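Dodham Dish Hire FAQ

How many pieces can I get?
Up to 500 per order. More than that, call the Hanrahan street desk.

Do I wash them before return?
No. Scrape, stack, done. 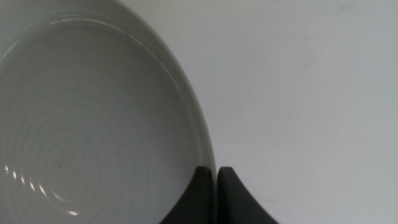 Crates go back by noon, 2 days max. Late = extra day charged, sorry.

What if somthing chips?
Tell us. First 4 pieces free, after that we bill at cost.
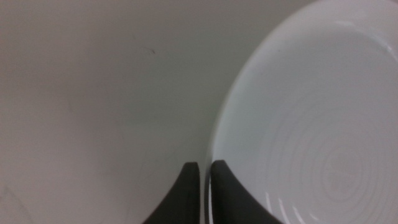 Small dark mark on a pale gray surface, close up.

Do you deliver?
Prosgate and Dodham yes. Anywhere else pick up only. 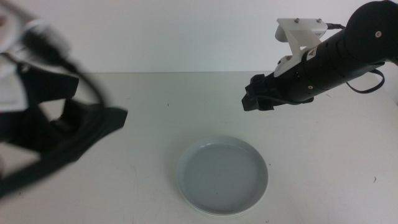 Deposit is by card, refunded when teh crates are checked in.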